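Wire mesh desktop shelving

Wire mesh desktop shelving is a class of small storage furniture made of a metal frame with a grid of thin wires on the sides and usually the back, left open at the front, and fitted with shelves or a base panel. It is sold for kitchens, offices, dormitory rooms and craft corners, under names that include cube, crate, cage, rack and organizer. The names are used loosely, and the same unit may appear under two of them in one catalog. It is often paired with small perforated baskets, which serve as drawers that were never attached to anything.

Description

A typical unit is taller than it is wide and stands directly on a desk or counter. The frame is thicker than the mesh and carries most of the load. The mesh keeps things from falling out at the sides and lets air and light through. Sellers often add that it "makes a room feel larger," a claim for which no measurement is ever supplied.

Shelves may be wire or solid panels. Solid panels, commonly in a light wood tone, are preferred where small or narrow-footed items are stored, as these tend to tip or catch on bare wire. On many models the shelves rest on hooks or crossbars and can be moved. How often owners move them after the first day is another matter. 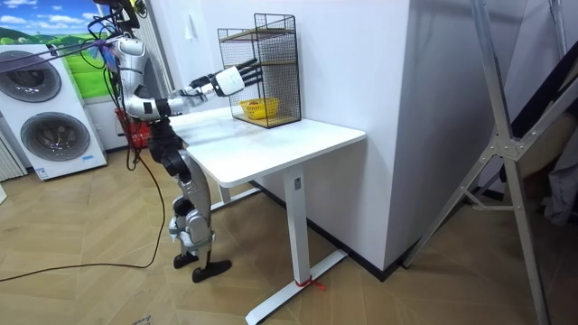 Placement

Most published advice recommends the far corner of a desk, against a wall. This keeps the front of the work surface clear and gives the unit something to lean toward if it is knocked. The drawback is reach. On a deep desk the lowest level can be awkward to get at from a standing position, and anything kept there has to be drawn forward under the shelf above it. Advice columns that praise the corner position rarely mention this.

A tall unit also has a high center of gravity when its upper shelf is loaded. Makers generally suggest putting heavy items at the bottom, and some supply a wall tie. The tie is frequently left in the bag. Units placed on a desk with adjustable height raise a further question, namely whether the load rating given for the shelf was worked out with a moving desk in mind. Printed instructions are usually silent on it.

Baskets

The small plastic basket used with this kind of shelving has perforated or lattice walls, flared a little so that empties can be stacked. Some have a handle at the rim, which helps in pulling the basket off a shelf with one hand. It is also the part that most often snags on mesh when the basket is put back at an angle.

Color coding is widely promoted. Under the usual scheme, yellow is assigned to fruit, blue to stationery and green to cleaning supplies, though other guides give entirely different lists. Since no common standard exists, the colors mean whatever a household has agreed they mean, and for about as long as it remembers agreeing.

Use for fruit

Open shelving and lattice baskets are often marketed for fruit, on the grounds that moving air slows spoilage. There is something to this: moisture trapped against the skin encourages mold, and a solid bowl gives it more places to collect. The effect is easily overstated. A bruised apple will go soft in a ventilated basket, and a basket filled to the rim has little air moving through its middle.

A better supported practice is to keep bananas apart from apples. Both give off ethylene gas as they ripen, and stored together in a closed space they hasten each other along. In an open basket in an open room the gas disperses, and the benefit of separating them is correspondingly smaller – perhaps a day, perhaps nothing a household would notice. Bananas are also longer than most small baskets are wide, and many end up beside the basket for that reason alone. 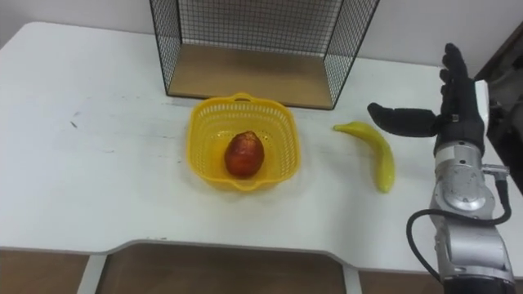
Yellow lattice basket holding a red apple, with a banana on the table to its right.

Commercial claims

The Kestix line, sold with mesh sides and wood-tone shelves, was advertised as holding 40 pounds. The leaflet packed with it gave the figure for the whole unit, evenly loaded, while the box could be read as meaning each shelf. The wording was changed in a later printing. Herkley, a maker of stacking baskets, described its product as keeping fruit fresh for "up to 6 days longer" without saying longer than what.

A survey commissioned by the retailer Tiranley drew 1034 replies and was reported as showing that owners of desktop shelving felt more organized. All of those asked had bought a unit from the same retailer within the previous season, and no comparison group was used. The result has been repeated in lifestyle articles, generally without either detail.

Care

Coated wire is cleaned with a damp cloth and dried. Chips in the coating can rust, particularly at the welds and along the bottom edge, where spills run. Solid shelves should be lifted out now and then, as crumbs gather between the panel and the frame. Lattice baskets are simple to rinse and tedious to scrub; a soft brush reaches the openings better than a sponge. Fruit juice left to dry in the corners attracts fruit flies whatever the ventilation.

See also

Dish rack
Fruit bowl
Kairys stacking system
Pegboard
Storage basket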